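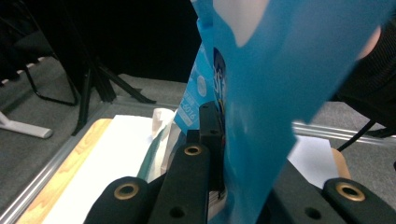
图1 手持夹爪夹取蓝色半透明塑料袋,旁边是浅蓝色印刷包装

Genddale 家务与店面杂务自动化项目
八月进展报告
提交:Thygesen 基金项目管理组
执行:Jeltico 实验组

一、本月概况

八月是立项以来最让我们兴奋的一个月。上期报告里写到,软包装类任务一直拖后腿,硬盒、罐头、木块这些早就能做了,一碰到塑料袋就乱。这个月我们把人手和时间几乎全压在袋子上,结果比预想的好不少!

先说大家最关心的问题:机器现在能不能干家里和店里的杂活?我们的回答是,有几样能干了,有几样快了,还有几样离得很远。下面分开讲。

二、任务进展

1. 硬质物品上架。每轮 100 次试验,成功 90 次。失败的多半是盒子摆得太靠里,夹指伸进去碰到隔板。这一项基本达到了店面试用的门槛,下一步主要是提速。

2. 袋装商品取放。换用新的示教数据之后,同一套策略对没见过的包装也有了反应,会先找袋口附近较厚的褶皱再下手。这一点我们没有专门教过,第一次看到的时候整个实验室都围过来了。目前对装得鼓的袋子比较稳,对半空的袋子仍然容易夹到一层薄膜就提起来,里面的东西往一边坠,袋子跟着转。

3. 空塑料袋收纳。这是家务清单里看着最不起眼、做起来最磨人的一项。透明和半透明的薄膜反光厉害,形状每次都不一样,深度信息经常缺一大块。八月里我们完成了 19 组示教采集,包括单只袋子、袋子叠在包装上、袋子和纸张混放几种情况。夹起来已经不成问题,难的是夹起来之后:抖开、对折、塞进收纳盒,三步里目前只有最后一步能连续做成。

4. 叠衣物。本月没有安排,维持上期状态。

三、示教采集

手持夹爪的好处在八月体现得很明显。操作的人直接用手带着夹爪干活,动作自然,一个下午能录到的有效片段比遥操作多得多,新同事练一会儿就能上手。从袋子这一类任务看,人的手法里有很多细小的东西,比如先轻轻压一下再收指,或者夹住以后稍微往回带一点让薄膜绷紧,这些在遥操作里几乎录不到。

指垫也做了一轮调整。旧指垫夹薄膜容易打滑,Cedine 提供的新材料摩擦力明显好一些,缺点是沾灰快,每次开工前都要擦。我们已经向 Cedine 反馈,希望下一批表面处理能改一改。

四、店面走访

我们去 Genddale 的合作门店待了 2 天,跟着早班从开门前理货一直看到午间补货。收获很大。店员最想甩掉的活,和我们原先排的优先级不太一样:他们觉得上架还好,最烦的是拆完箱以后满地的塑料膜和包装袋,要一个个捡、压扁、分开装。这正好落在我们八月在攻的方向上,所以九月打算把“收集废包装袋”单独列成一项任务,和家用的空袋收纳共用数据。

店长还提了一个要求:机器在通道里停着的时候,推车要能过得去。现有底座偏宽,机械组在看能否收窄。

五、问题与风险

速度。机器收一只袋子的时间,店员早就收完一摞了。夜间无人时段对速度要求低一些,我们倾向于从夜间试用开始。

光线。实验室的灯光比较均匀,门店靠窗的货架下午会有直射光,半透明包装在这种条件下识别率下降明显。需要补录一批不同光照的数据。

泛化。目前的袋子种类还是偏少,家里常见的垃圾袋、保鲜袋、快递袋各有各的脾气,不敢说学会一种就等于学会其他。

六、九月计划

补录光照数据,优先做半透明包装。
启动废包装袋收集任务,先在实验室搭一段仿门店通道。
抖开和对折两步分开训练,再接起来测。
硬质物品上架转入提速阶段,成功率不低于现有水平。
每周五下午继续开放实验室,欢迎项目管理组过来看现场,最好自己带几只家里的袋子来试!

七、需要基金方支持的事项

请协助确认门店夜间试用的保险范围,这一条定下来我们才能和门店约时间。另外,指垫材料的消耗比预算快,拟从差旅结余中调剂,调剂申请已随本报告一并提交,请批复。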